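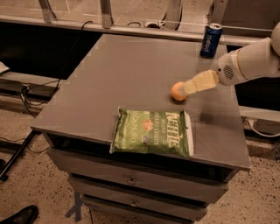 Nous sommes arrivés à Drarkberg par le train de 9 h 12, puis un quart d'heure de bus jusqu'au bâtiment Kallemov, où Drata occupe le rez-de-chaussée et une partie du sous-sol. La visite était prévue depuis avril. Notre groupe travaille sur la sécurité des machines dans de petits ateliers et nous avions demandé à voir des essais de manipulation, si possible avec le journal des arrêts. Drata a accepté les deux, à condition que nous ne publiions pas les fichiers bruts.

La matinée a commencé par les consignes : pas de sac au sol dans la zone d'essai, pas de main au-dessus du meuble quand le bras est sous tension, et l'opérateur garde l'arrêt d'urgence à portée de main. Le banc s'appelle Rivas, du nom du projet. Les tâches sont celles d'un intérieur ordinaire : prendre une balle, la poser ailleurs, ouvrir un tiroir, le refermer, déplacer un paquet ou une canette. Les objets viennent du commerce. Le paquet de chips, un Kettle Brand au jalapeño, donne plus de mal que la canette de Pepsi, nous a-t-on dit, parce qu'il se déforme et que ses reflets changent dès qu'on le touche.

## Les chiffres de la campagne

La campagne en cours compte 3933 essais, dont 3316 menés à terme sans intervention. Le reste se partage entre les prises manquées, les abandons décidés par l'opérateur et les arrêts de protection. Ces derniers sont au nombre de 34. C'est pour eux que nous étions venus.

La plupart sont banals. Le poignet appuie trop fort sur le plateau, l'effort dépasse le seuil, le bras se fige. L'opérateur note l'heure, dégage l'objet, relance. Sur les feuilles que nous avons pu lire, la remise en service prend moins de deux minutes et la cause est écrite en trois ou quatre mots : « contact plateau », « balle perdue », « tiroir coincé ».

Dans 4 cas, en revanche, le bras a bougé au moment du réarmement, avant que l'opérateur n'ait demandé quoi que ce soit. Le déplacement était court, quelques centimètres, à vitesse réduite. Personne n'a été blessé. Lors du dernier incident, l'opérateur avait encore la main sur la façade du meuble pour repousser un tiroir, et il l'a retirée à temps. Les essais ont été suspendus le jour même et n'ont repris qu'après la correction décrite plus bas.

## Ce qui s'est passé

L'équipe a repris la séquence avec nous sur un écran, dans la salle voisine. Le déroulement était chaque fois le même :

1. le bras descend vers l'objet et rencontre une résistance inattendue ;
2. l'arrêt de protection coupe le mouvement ;
3. le programme de tâche, lui, continue à tourner et garde en mémoire la dernière position demandée ;
4. au réarmement, le contrôleur rejoint cette position.

L'arrêt fonctionnait donc comme prévu. Le défaut se trouvait dans la reprise. Le contrôleur aurait dû effacer la consigne en attente et exiger une nouvelle commande. Une mise à jour du logiciel de tâche avait supprimé cet effacement, sans que la fiche d'essai du banc soit modifiée. La procédure de contrôle du matin vérifiait bien que le bouton arrêtait le bras. Elle ne vérifiait pas ce qu'il faisait ensuite.

Nous avons demandé pourquoi il avait fallu quatre occurrences. La réponse a été directe : les trois premières avaient été classées « relâchement des freins ». Sur ce type de bras, un léger affaissement au réarmement est courant et les opérateurs y sont habitués. Il a fallu comparer les positions enregistrées avant et après pour voir que le mouvement allait toujours vers la cible, y compris une fois vers le haut.

## Au banc

Après la pause, nous sommes passés dans la zone d'essai. Elle est plus petite que sur les plans qu'on nous avait envoyés. Le meuble gris à tiroirs est placé devant une cloison, et le bras travaille depuis la droite. Des repères en ruban au sol servent à le remettre en place. Des câbles descendent à gauche, et l'un de nos membres a fait remarquer qu'on pouvait s'y prendre le pied en reculant. La remarque a été notée.

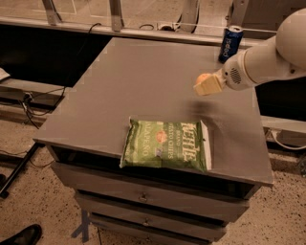
*Banc Rivas : le tiroir du haut est ouvert et le paquet de chips est posé au bord du plateau.*

Le tiroir ouvert est la configuration qui nous a le plus occupés. Il avance dans l'espace où l'opérateur se penche, et le bras peut passer juste au-dessus. Un paquet qui dépasse du plateau complique encore les choses : on est tenté de le rattraper par réflexe. La consigne écrite interdit ce geste, mais aucun dispositif ne l'empêche. Il n'y a pas de barrière immatérielle du côté opérateur. Drata en a une en commande – le délai annoncé est de plusieurs semaines.

L'équipe a ensuite provoqué un arrêt à notre demande, avec un bloc de mousse posé sur la trajectoire. Le bras s'est immobilisé au contact. Au réarmement, il est resté en place et l'écran a affiché une demande de confirmation. L'essai a été répété avec le tiroir fermé, puis avec le bras presque tendu, avec le même résultat.

## Mesures prises

- La consigne en attente est effacée à chaque arrêt, quelle qu'en soit la cause.
- Le réarmement et la reprise demandent deux actions séparées, à deux endroits différents.
- Le contrôle du matin comprend un essai de reprise, consigné sur la fiche.
- Toute mise à jour du logiciel de tâche entraîne un nouveau passage de la fiche complète.
- Tout mouvement au réarmement est signalé, même s'il paraît normal.

Le dernier point nous semble le plus difficile à tenir dans la durée. Les feuilles d'essai sont remplies vite, entre deux relances, et la case « observations » est souvent vide. Nous avons suggéré d'enregistrer automatiquement l'écart de position à chaque réarmement et d'afficher une alerte au-delà d'un seuil. L'équipe y est favorable, mais n'a pas fixé de date.

Deux questions restent ouvertes de notre côté. Nous n'avons pas pu voir l'analyse de risques d'origine, en cours de révision. Nous ne savons pas non plus si d'autres bancs utilisent la même version du logiciel ; Drata doit nous répondre par écrit. La visite s'est terminée à 15 h 40 et le compte rendu sera complété à réception de ces deux éléments.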